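Rememel Simulation Project: Gallery

Rememel is the student robotics project at Brurnatthorpe, now 13 members. This term's class work is a household manipulation task set in one simulated home, called Villa. Hauwa Akpan maintains the room models; Barnabás Bakos writes the arm controller. Each team gets 20 trials per task and submits its logs with the code.

Renders from Villa

Kitchen. Black arm and gripper at the red counter, with the pump bottle, frying pan and green fruit. The square marker is mounted at the wrist.

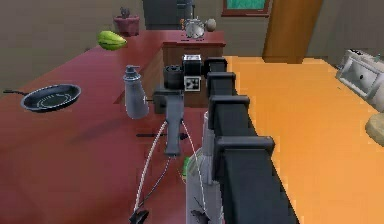 Sofa area. Blue bolster on the far seat cushion, dresser across the aisle. 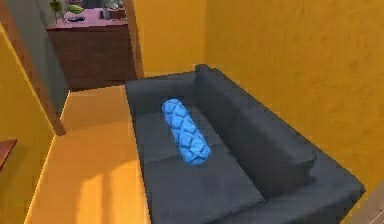
Files for Teams

Room models and the controller template are in the Vostier folder, version 5. Logs are due in January.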